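Speaker notes — "Feeding a relay team across the Dramunus"
Kulsoom Janjua
412 views | 9 shares | 3 comments

Slide 1. Hi, thanks, mic check. Who I am: ran support on the Dramunus relay twice, ran a leg once, badly. Talk is food and handovers. Not training plans. If you want training plans go to the room next door, won't be offended.

Slide 2. The route. 787 km, Tutum to Jendier. Point out the river crossing. Point out the long nothing in the middle. No shop between Lüthi and the pass. Ask: who has done it? Let them put hands up, move on.

Slide 3. What we ate year one. Read the list out loud, it gets a laugh. White rolls, peanut butter, the same orange drink from start to finish. By the third day two runners couldn't look at it. One stopped eating before her night leg and walked the last part. My fault, I bought it all in one go.

Slide 4. Year two. Changed:
- salty stuff first, sweet later
- rice in small tubs, lid has the runners name on it
- soup in the big flask, ALWAYS by the driver's seat so it isn't buried
- everyone hands in three foods they'll eat when they feel sick. Not foods they like. Mine is cold potatoes.

Tell the potato story only if time. (Skip if we started late.)

Slide 5. Timing. Runner comes in, has a window, then stomach shuts. We hand over a drink before anybody says well done. Sounds rude, works. Then dry top, then food, then they can talk. Put the crew member with the least patience on this job — mine was my brother in law, very good at it.

Slide 6. The pass. 900 m of climb on that one leg. People send their strongest runner. We sent our steadiest and gave her the leg in the dark as well so she could have the whole next day off. Explain handover at the top: wind, no signal, vans can't turn if there's more than one up there. Agree the time at the bottom. Wait in the van. Wait in the VAN. A cold crew makes dumb choices.

Slide 7. Sleep. I don't have a good answer. We did four hours on, four off, and the offs were never four. Someone in March asked me about this at the Lüthi evening and I said something confident. Take it back. What helped a bit: one van is the quiet van, no radio, no phone calls, no wrappers after dark.

Slide 8. Mistakes, quick
- paper map left in the other van
- head lamp batteries the wrong size, bought a whole bag of them
- everybody's left hand glove, long story
- I wrote the handover times in pencil adn then it rained

Slide 9. Money. Last year there were 618 people on the start list and most crews I spoke with spent more on fuel station snacks than on entry. Cook before you go. Freeze it flat. Flat bags double as ice for sore legs till you need to eat them, check nothing has leaked.

Slide 10. If you're crewing for the first time. You'll be bored and then very busy. Eat when the runner eats. Shoes you can get on without hands. Learn the route of the leg AFTER the one you're driving.

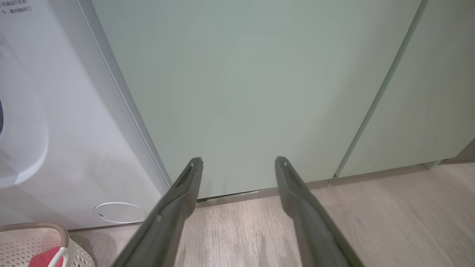

Slide 11. Questions. Repeat the question into the mic, last time the back rows missed them all. If they ask about caffeine: yes, but save it for the second night. Food list is on the sheet by the door, take one, take one for your driver too.

Last updated: 2019-09-08

Related
Choosing legs when half the team is new
Tutum start: parking and bag drop
Night running on gravel, part 2
What we packed for Jendier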